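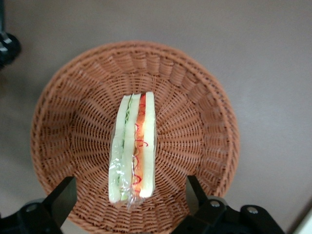
Start with the counter trays, before the slides. At the Dresilberg shop we sold sandwiches from flat steel trays for years and never thought about it. Then last April we changed the trays for baskets, and I want to spend most of my time on what that did to the way we set out food. For a display, the basket I like best is round woven wicker with a thick rolled rim, and one model sandwich in clear plastic wrap laid on the bottom. The stakes in the base all run in toward the middle, so the eye goes to whatever you put there. Note the fillings too: green lettuce on one side of the middle slice, orange on the other. Those two bands of color are what a customer reads from a standing position. Pause. Let them look.

Next slide: why we use models at all. Real bread on display dries out at the edges in an hour under shop lights. We used to throw away the display sandwich every day, sometimes twice. Jastus, the smaller of our two shops, went over to models first and the Dresilberg shop followed. Say clearly that the model is for display and the food for sale is in the cooler behind. There should be a card saying so. Ask who in the room has had a customer try to buy the model. (Wait for hands.)

Choosing a model. Points to make:
Look at it from above before you buy. Most catalogs show the front only, and on a low counter people see the top.
The fillings should be ones you sell. If you don't do tomato, don't show something that looks like tomato.
Wrap it the way you wrap the real one. Same film, same fold.
Keep one spare in a drawer.

Choosing a basket. Wicker holds crumbs and dust in the weave. A soft brush, dry, once a week. Don't soak it. If real food goes in, it goes in wrapped, and check your local rules before you do even that. Round ones waste space against a wall but are fine on an island or at the end of a counter. We put ours on pale gray tops – the tan shows up well there and a dark top made the whole thing look heavy.

How much to put in. This is the part people argue with. We began with baskets piled high because that was what the trade books said. At Estau, the station kiosk, we tried one model per basket for 9 weeks. Staff liked it because refilling stopped being a job. I can't tell you it raised sales, we changed the menu in the same period. I can tell you people stopped digging through the pile.

Cost slide. Don't read the whole table. Over 300 dollars for the full set at Jastus, baskets and models together, and 50 for the replacements in the first year. The Seok line of stands is left off the table as we only had them on loan.

If time is short, skip the lighting section and go to questions. If not: one lamp from above, a little to the side, so the inside wall of the basket isn't all the same tone. Avoid spots straight down on plastic wrap, the glare hides the filling.

Handouts are on the chair by the door. Leave the price list up during questions.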